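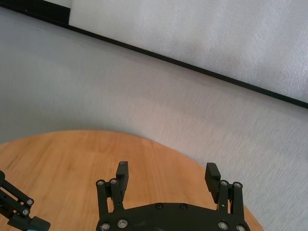
Home Talks Workshops Clubs Archive Contact

August
Polyxeni Koutsoukos, Zinstead After-School Robotics

Two arms, a round table and a pile of blocks: notes for my talk

Opening (keep it short, people are still finding chairs)

Hi everybody, I'm Polyxeni, and I run the robot club at Zinstead with Mieczysław Grabowska. The club project this year was called Deltudano. The students picked the name, I've asked what it means and been given a different answer each time, so please don't ask me in the Q&A.

What we wanted: a two-armed robot that picks up colored blocks and stacks them on a table. If you've got little kids at home you're already thinking "my two-year-old does that," and yes, she does, and she's better at it than we were until spring break. I want to talk about what the students learned getting there and what I'd change if you're planning to try it at your own school. I've got 10 minutes for the main part, then questions.

(Ask for hands: who coaches a club now? Who's thinking about starting one? If it's mostly the second group, go slower on the money part.)

Why blocks

I'd love to say we chose blocks after careful thought. Mieczysław had a box of them in his classroom. But I'd choose them again! They're cheap, they have flat sides, a gripper with two fingers can get hold of one without any fancy tricks, and everyone in the room can tell whether a stack is a stack. You don't need a scoring sheet to know that a block is on the floor.

The first thing I asked the club to write down was what "stacked" means. That took a whole meeting. Does it have to be lined up? Can it be turned? What if it's hanging off the side but it stays put? Meifang Su wanted edges flush, and In-ho Choo said anything that's still standing when you let go should be good enough. We went with In-ho's rule for the first term and Meifang's for the second, and that worked out well as a way to make the job harder without buying anything.

Jobs for the arms

Early on, the students had both arms going for the same block. It looked like two people trying to hold a door for each other. So we split the work up. Each arm gets a block, one goes first, and the other keeps away until it's told it can come in. "Who has the middle?" became the thing they yelled across the room. 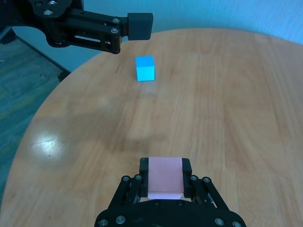

Once they had that rule, the crashes went way down, and the arguments got a lot more useful too. Before, it was "your arm hit my arm." After, it was "your arm came in before mine said it was clear," and now we're talking about code, which is where I want them.

The other thing that cost us weeks was shine. A polished wooden table looks lovely, and then the ceiling light lands on it and you get a big white spot, and reflections of the blocks on top of that. Our color-finding program loved the reflection of the blue block. It went for it again and again. Su-bin Jin fixed most of that by teaching the program to ignore any blue patch sitting right below a brighter blue patch. I'd have thrown a tablecloth over the whole thing! She said that was cheating, and the club voted with her.

(If somebody asks why a round table: it was the one we had. Pause here, drink water.)

Grip, which is most of the work

I thought the hard part would be finding the blocks. Nope. It's picking them up square and letting go of them gently.

A few things we do now with every new student:

1. Drive the gripper by hand first. No code for the first two meetings. You open it, close it, get a feel for how far the fingers travel and where they end up.

2. Come down with the fingers wide open. New students want to save time by opening them only a little, and then they land a finger on top of the block.

3. Say out loud which face you're grabbing. Sounds silly, works great, particularly with two people driving two arms.

4. Let go, then wait, then move away. The waiting is the step they skip. Open the fingers and pull back in one go and you can drag the top block along with you.

5. If the stack is crooked but standing, leave it and write down how it's crooked. A pink block on a blue one, turned a bit and hanging over toward the left, tells you more about your code than a tidy stack does.
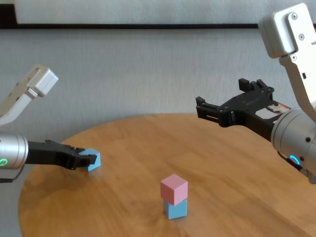 Keeping a log

Every try gets a line in the log. What you were going for, what you got, and one sentence in plain words. Meifang set it up in Vamico, the shared notebook tool our district uses, and by the end of the year the club had 3007 lines in there. I'd asked for 1000 and thought I was being greedy.

Some of my favorites, read these out:

"Picked up the block, put it down on nothing."
"Good stack. Don't know why. Changed nothing."
"Left arm waited for right arm, right arm was waiting for left arm, went to get a snack."

That last one is a real bug, by the way, and a classic one. Each arm was being so polite that neither of them would move. In-ho drew it on the whiteboard as two arrows pointing at each other, and I got to teach a lesson I'd been saving for the older group. You can plan a lesson like that for weeks and it'll never go over as well as it does when it has just ruined somebody's afternoon.

The log also settled the big fight of the year, which was over speed. Half the club wanted the arms faster for the open house, and the other half wanted them left alone. I told them to go look. So they sorted the tries by speed, and the fast ones were mostly misses on the second block. The first block was fine at any speed, but the one going on top needed slow. So now the arm slows down only for the last little bit above the stack, and both sides think they won.

The open house

We showed it in the Oh building, in the lobby, with parents standing around holding coffee. Lobby light isn't classroom light! We'd set up in the afternoon, everything was happy, and by six the sun had moved and the blue blocks looked gray to the camera. Su-bin re-did the color settings on the floor with a laptop on her knees while Mieczysław told the crowd long stories about his first computer.

It stacked. Then a little brother leaned on the table and it was un-stacked. We ran it again.

What I'd tell you to do is practice in the real spot, at the real hour, with people in the way. And start with a clear reset that everybody knows: arms back, grippers open, blocks out at the edges, nobody's hands over the table. We made one student the reset boss each meeting, and it's a good job for a quiet kid – they get to tell everybody to stop, and everybody has to listen.
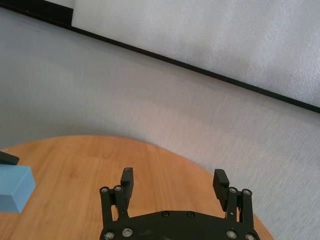
Meifang Su asked me to add that the reset should be written down too, and that the order matters. Grippers open before the arms move back, or you'll carry a block off with you. She's right, and she'd also like you to know she said so in October and we didn't do it until February.

Money and time (skip if we're running late)

The arms are on loan to us for the school year, so I can't give you a neat price. The rest of it was blocks, tape, and a table that was already in the building. Time is what it really costs. We met two afternoons a week, and I wouldn't try it on one. They forget too much in between.

Group size: keep it to two drivers at the arms, one person on the log and one on reset. Everybody else is coding or waiting for a turn, and trade places often.

Next year

The students want three-high stacks. Mieczysław wants one arm to hand a block to the other in the air, no table. I want them to finish the comments in their code. We'll see who gets their way.

Questions. Repeat each one into the mic, the back row can't hear. The sign-up sheet for visiting the club is by the door, and please put down an email I can read.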